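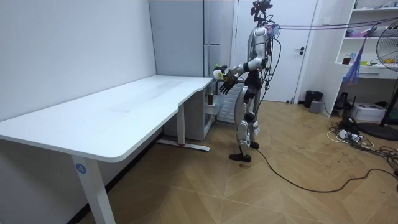
Desk 4, with the green-cap bottle over the near end

From: Gøran Hellström
To: fivby-household list
Date: Sat 19 July
Subject: Re: Desk 4, the floor, and the bottles

Someone at Clekidon wrote:

> Before we sign off on the small room: is the desk
> clear, has the floor been swept, and are the bottles
> going in the drawer or the fridge? The January
> list says both.

The January list says a lot of things. It also gives us 30 hangers for one wardrobe.

Taking these in your order. The top of desk 4 is clear apart from some faint smudges, which I am prepared to call patina until somebody hands me a cloth. Please leave the blue sticker on the leg. Ekström numbered the desks by a system known only to Ekström, and I don't want to be the one who reopens it.

The floor is another matter.
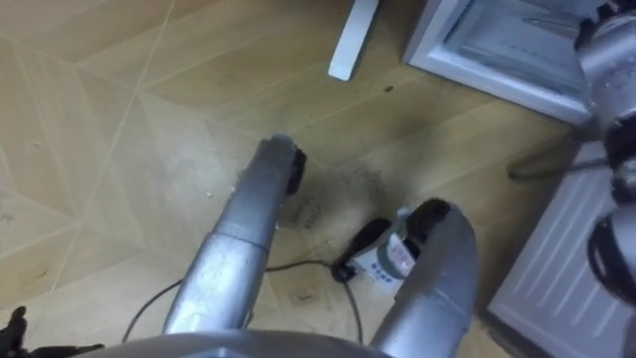
Floor, with dust, plug and cable

I had been telling people the parquet was fine. It is fine, if you stand in the doorway and think about something else. Zigzag planks are lovely and every seam is a shelf for fluff. Get the cable and the white plug thing off the floor first, then sweep along the planks, and do not mop. Prudach mopped theirs and we all got to read about it for 2 weeks.

As for the drawer cabinet under the back corner of the desk:

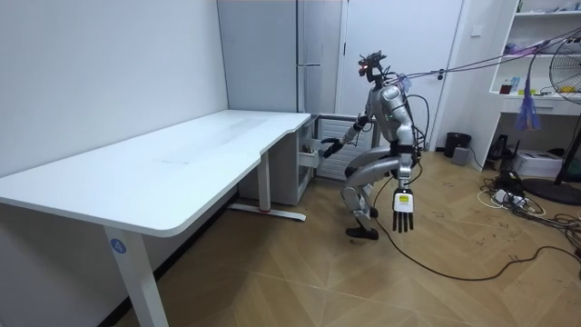
Back corner, drawer open

My vote is paper, tape and pens, and no drinks. I realize there is a small brown bottle down by that cabinet. It can find its own way home. Whoever packs the drawer should also try closing it afterward, a step missing from the January list.

So, bottles go in the fridge.
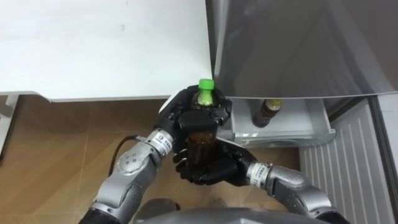
Green cap at the fridge, yellow cap in the drawer

Yellow cap is lying tilted at the back, which I can live with. I would like green cap upright, but if the drawer won't have it, lay it down and check that the cap is tight. Both are dark brown inside, so go by the caps, and please don't swap them to be funny.

If anyone objects, reply to the list and not just to me. I still need a dustpan.

Gøran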